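Comparing wrist cameras and gripper tips on a suture pad

This is the second part of my notes on getting a small two-armed bench setup to tie a knot. The first part was all about mounting plates, so if you enjoy bolts, go there first. This one is the fun part — picking the camera and the gripper tips, and finding out how each choice shows up when you ask the arm to do something really fiddly.

I chose suturing as the test because it is cruel in a useful way. Thread is thin, it bends wherever it likes, it hides behind the tool, and a pair of tips that can lift a mug all day may still let it slide straight out. If a gripper and camera can cope with thread, I trust them with cable ties, labels and most of the other small stuff we get asked to handle.

What you need

A practice pad with a soft top layer. Ours is a Chambi pad, the size that fits in one hand.
Black thread. Dark on pale is a kindness to the camera.
A cloth or drape to go under the pad.
Two or more sets of gripper tips to compare. I used the blunt set that came with the Kesteck gripper and a pointed set that Daryna Savchuk drew up for us.
A wrist camera with a short minimum focus distance.
A needle driver or forceps for the other side of the handover.
A controller that lets you log and replay moves. I used Tomance, and the steps below use its menu names, but any decent one will have the same things under other names.

Step 1. Fix the pad down

Put the drape down first and press the pad on to it. Then push the pad sideways with a finger. If it creeps, tape the underside. I skipped this on the first morning and spent ages blaming the arm for drifting when the pad was doing all the moving.

Step 2. Set the camera before you touch the tips

Lock the exposure. Auto exposure will hunt each time the gripper swings across the pad, and the thread will come and go with it. In Tomance, open Camera, then Manual, and bring the gain down until the brightest part of the pad stops clipping. The top value is 255, and if a big patch of your pad is sitting at 255 you have lost any thread that crosses it.

Glare deserves its own afternoon. Moving the lamp helped me far more than any setting did. Get it low and off to one side, then look at the live view while you walk it round. You will probably not get rid of the shine completely, so aim to push it to a side of the pad where you don't plan to work.

Focus next. Pick the tissue or pick the tips, because at this range you can't have both. I went for the tissue. The body of the gripper goes soft and so does anything closer to the lens, but the thread and the knot stay readable, and those are what I need to see.

Step 3. Teach the handover

Bring the metal jaws and the gripper tip together just above the pad, with the thread passing from one to the other. Go slowly! Jog mode at its lowest speed is fine. Save this pose under its own name, as every trial will start from it.

Check the view from the wrist at this point. You want the meeting point of the two tools, the incision and the last knot all visible together. If the gripper covers the knot, turn the wrist a little at a time until it doesn't.
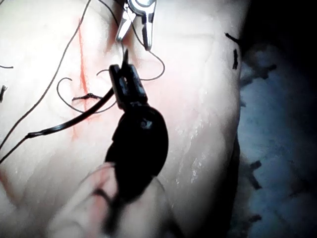

Wrist view at the handover: jaws and black tip nearly touching, with the tied knot on the red line to the left.

I was so pleased the day I got a view like this one. There is a lot of black gripper low down in it, and the shine on the right half of the pad is strong, but you can follow the open curl of thread by the knot, and that is what I had been after for days. Earlier mounts gave me a beautiful view of the gripper and hardly any thread at all.

Step 4. Run the same move with each set of tips

Change one thing per round. Same start pose, same speed, same length of thread, same lamp. Swap only the tips. My move was short: take the thread, pull it across the line, hold it, let go. I left the pull distance alone for the whole comparison.

For every run, note three things. Did the tip pick up the thread on the first close? Did the thread slip under the pull? Did it come away cleanly when the tip opened? The last one surprised me. I had given it no thought at all, and it ended up being the one that separated the two sets most clearly.

Step 5. Set the closing delay

With thread, closing too early is worse than closing too late. I began with a delay of 700 milliseconds between arriving and closing, which feels painfully slow when you are standing there, then brought it down in small steps until the misses started again. Go back up one step and leave it.

What I found

The blunt tips were strong and steady. Once they had the thread they kept it, and I would still choose them for cable. Their trouble was letting go: the thread liked to cling to the flat face and get dragged along on the way out, which can undo a loop you have just laid so nicely.

The pointed tips needed better aim. A small error in the pose and they closed on air. But oh, the release — open, lift, and the loop stays where you left it. They also block less of the view, so you see the contact point for longer. For knots I am sold on them, at least until Daryna makes the next set.

Of the two cameras, the Ciltetti had the nicer colours and the red line looked lovely in it, but its nearest focus was too far out for us. The plain little one we had in a drawer won on that point alone.

Small things worth knowing

Wipe the tips between rounds.
Cut the tails short after each knot. Long ones wander across the pad and confuse a thread finder.
Pick up loose ends from the drape before a run. Ours kept getting marked as stitches by the detector, and Bendik Nordin lost an evening to that.
Name your log files sensibly. Run 1793 means nothing to me now, and I know it was a good one.
Use at least 6 runs per set of tips before you form an opinion. I changed my mind twice before I got that far.

Questions that came in after part one

Åsmund Dalen asked whether a force sensor would beat the camera for spotting slip. For thick cord I think it might well. With fine thread the pull was lost in the noise on our arm, so I stayed with the picture.

Berkay Güler wanted to know if the order of the steps matters. Camera before tips, yes, please. The rest you can shuffle.

Part three will cover the second throw of the knot, where the thread has to go round the jaws and come back. The drawings for the pointed tips are on the downloads page, along with the Tomance settings I ended up with in May.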